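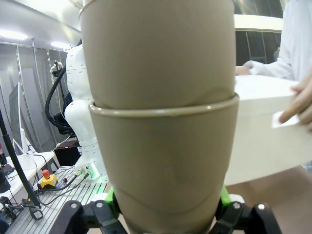 gearlash wrote:
ok but is this the Bredari masking thing or plain wrist cam with the usual crop? because if its plain crop I'm not surprised the number dropped. The held object fills half the view and the net learns cup = background

stubaxle wrote:
Masking. Bredari, default settings, 1,000 demos, wrist view only. Trained twice. Should have put words in the first post, was in a rush, sorry.

Short version of what we do: take the wrist stream, blank out a random patch in training so the policy can't lean on people or furniture behind the object. Then compare against the same policy with no blanking. Clanholm report says blanking helps across the board. We get help on single objects. On nested stuff we get worse. Not a little worse.

gearlash wrote:
How much is not a little

stubaxle wrote:
17 points worse on nested cups, release step. Singles are five better. Same checkpoint, same arm, same everything.

pale_flange wrote:
17 on how many trials? people post these gaps and then its one afternoon of runs. we had a gap like that in October and it went away when we re-ran it

stubaxle wrote:
Nine batches. Gap shows in all nine. Will post the sheet when I clean it up, right now half the column names are swear words

pale_flange wrote:
fine, nine batches I'll take. still want the sheet

moth_in_the_encoder wrote:
Guessing here. The patch lands on the rim. With two nested cups the same color the rim is about the only thing telling you there are two. Blank that and you've got one tall cup, and the policy goes for a one-cup release height. Did you log where the patches land?

stubaxle wrote:
We log the seed so I can rebuild it. Hadn't thought of the rim. Patch size is whatever Bredari ships with, it's big. Easily covers a rim at that distance.
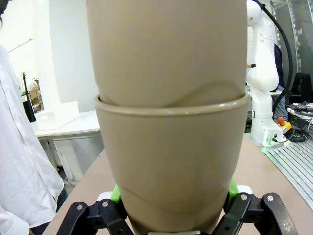

moth_in_the_encoder wrote:
yeah so that's my point exactly, tan on tan. Two soft edges and one real one. I would not call it a failure of the method though. It's a patch size thing. Shrink it and rerun before you write that blanking hurts nested objects.

gearlash wrote:
Disagree. If a method needs a different patch size per object it isn't the method they reported. The whole pitch was no tuning. I read that thing three times.

moth_in_the_encoder wrote:
They say "little tuning". Not none.

gearlash wrote:
Page two says none. Page six says little. So

pale_flange wrote:
lol ok. both of you are right then

old_firmware wrote:
Different complaint. Why blank at all when you could just move people around? You've got folks walking about back there anyway, white shirt on one side, somebody in jeans behind the other arm. That's free variation. We did it the dumb way at Skudetby, kept the lab busy during collection on purpose, no patches, and the policy stopped caring about backgrounds by itself. No rim problem either because nothing is ever covered up.

stubaxle wrote:
Thought about it. Problem is we can't control how much of it there is, and then I can't say what caused what. With patches I have a seed. With people I have whoever is in that day.

old_firmware wrote:
You can log people. We wrote a line in the notebook per batch. Busy / not busy. Crude but it worked

stubaxle wrote:
Worked how? Did you have a not-busy model to compare with?

old_firmware wrote:
...no

gearlash wrote:
there it is

old_firmware wrote:
It still picks stuff up every day so I don't lose sleep

moth_in_the_encoder wrote:
Back to the topic. stubaxle can you do three patch sizes, same demos, nested only? If the gap closes with the small one I'm right, if it doesn't gearlash gets to be smug.

stubaxle wrote:
Can do two sizes this week, not three, the Castaño box is booked for somebody else's training and I only get nights. Small and half. Skipping full since we have it.

Edit: also want to try keeping the patch off anything within a set distance of the pads. Green is easy to find so that's cheap to code.

gearlash wrote:
That's a new method then. Call it something else in the writeup

pale_flange wrote:
also do a task where the thing isnt in the gripper yet. you only showed held objects. for all we know reaching breaks too
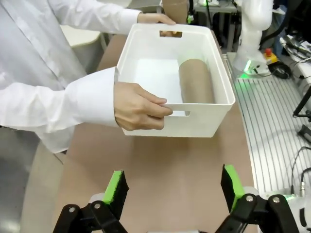 stubaxle wrote:
Reaching is the part where I expected blanking to shine, and it's mixed. Approach with fingers open, nothing held, the policy has to settle on one target and stick with it. When a patch hides the target for a few frames it drifts to the next best thing that looks like it. Cardboard tubes are the bad case. One lying in the bin, another standing up behind it with the back rim already covering part of it, so a patch over the bin leaves only the wrong tube to look at. No-blanking model doesn't have to live through that in training. I don't have a clean number yet so not quoting one.

pale_flange wrote:
ok that I believe more than the cup result. a part-hidden lookalike is nasty for anything with no memory. is yours single frame?

stubaxle wrote:
Single frame yes

pale_flange wrote:
well then!! give it a short history first and THEN argue about patches. we went from one frame to a short stack and half of this kind of drift was gone

moth_in_the_encoder wrote:
History helps the tubes, won't help the cups. Cups are held still relative to the camera, every frame has the same rim in the same spot. If the patch is fixed for the whole clip you never see it. Is the patch fixed per clip or redrawn per frame?

stubaxle wrote:
uh. Let me look

stubaxle wrote:
Per clip. Default is per clip.

moth_in_the_encoder wrote:
Then redraw per frame and I bet a good chunk of the 17 comes back, any size.

gearlash wrote:
Clanholm ran per frame I'm nearly sure. Its in the appendix, tiny table. So the shipped default doesnt match the report?? somebody should open an issue

stubaxle wrote:
Opened one, 11/22/21, no answer yet. Starting the per frame run tonight insted of the two sizes. Don't wait up, it's slow. Sheet is coming too, renaming columns now

old_firmware wrote:
leave the names in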